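Clistlow hand-held gripper kit, worth it for laundry demos?

Forum: Gear and Kits > Data collection hardware

tinspoon_84
11/17/24
OK so I've been on the fence since May and I need somebody to push me one way or the other. Clistlow sells the two-handed kit (a pair of hand-held grippers, the strap, the upload software) and they want $323 a month for it on a rental plan. I want to record folding for a hobby arm I'm building in my garage. Shirts mostly, maybe towels if I'm feeling brave! Has anyone here used them on cloth? Everything on the Clistlow site is cups and blocks and I don't care about cups and blocks.

marrowfat
Had the pair for two rental periods. On cloth they're good, better than I figured. The fingers are soft enough on a T-shirt that I never snagged one, and you get a feel for how hard to squeeze after a couple of evenings. The weight is the thing. By shirt 27 my wrists were toast and I'm not a small guy.

quillback
Gonna disagree with marrowfat on "good." They're good for pinching. They are not good for smoothing. Anything where you'd normally use a flat palm, forget it, you end up sort of dragging the shirt by one corner and chasing the wrinkles over to the other side. I sent mine back and went with Plurska, which has wider pads and costs $130 more a month, and yeah, I felt that one in the wallet.

marrowfat
Wider pads that can't get hold of a single layer though. I tried a friend's Plurska set on a collar and grabbed both layers every time.

quillback
Skill issue :)

Coralie Hoani
Hi all, using my real name on here because I never figured out how to change it. I do folding sessions with the Clistlow pair, and I think you're both partly right? Picking up is easy. Flattening is where I get cranky. What helped me most was changing what I fold on. A bed has too much give, so when you press down with the fingers the sheet comes along for the ride. An ironing board laid right on the bed is firmer and you can still sit down next to it. Couple of pictures so you can see how the fingers sit against a shirt:
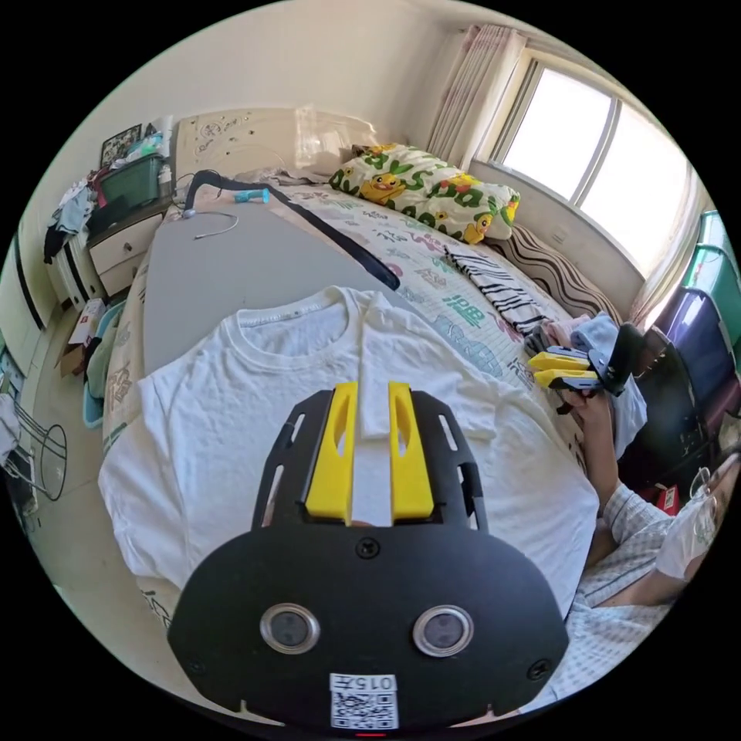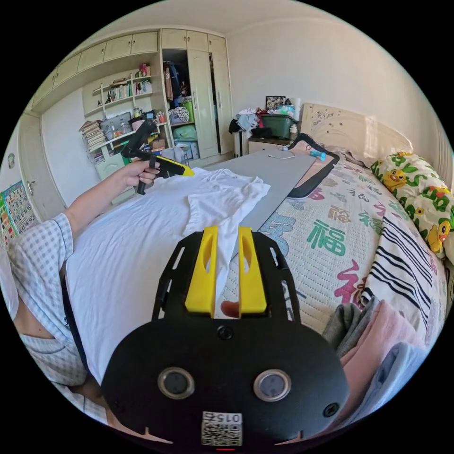
White T-shirt and the yellow fingers, both times. Pinching a fold on the board in the first one, fingers open over the shirt on the sheet in the second.

tinspoon_84
Oh these are super helpful, thank you! I had no idea the fingers were that tall. Does the slot in the middle make them bend around the fabric, or is it just to save plastic?

Coralie Hoani
I've always assumed it's for the bend but I never asked support, so don't quote me. They do feel springy. One more tip, plan your fold before you start recording. I wasted so many takes hovering over a sleeve trying to make up my mind.

dunstan_refugee
Coming from the Dunstan kit (see name). The hardware on that one was fine, but the software ate my recordings twice and I was done. How's the Clistlow upload? That matters way more to me than finger shape.

marrowfat
Slow but it finishes. Start it before bed. The app does make you name every session by hand and there's no bulk rename, so pick a naming scheme on day one or you'll be as miserable as I was.

quillback
Credit where it's due, their uploader is nicer than Plurska's. I'll give you that one and only that one.

tinspoon_84
Anybody tried renting from Clornadora? They list the same Clistlow pair, cheaper, but you have to commit to three months.

dunstan_refugee
I priced it out and passed. Shipping both ways is on you and they hold a deposit. If you know you'll fold for the whole three months it could make sense. I know myself and I'd be bored in three weeks.

Coralie Hoani
I'd do one month direct first. Get a stack of old T-shirts, see how your wrists feel, then decide on the longer one.

tinspoon_84
Sold. Ordering the one month tonight, and I'm stealing the ironing board idea. Will post back when I've got a few shirts recorded. marrowfat, what naming scheme did you end up with?

marrowfat
Garment, color, then a take number. Put zeros in front of the number or the app sorts 10 ahead of 2.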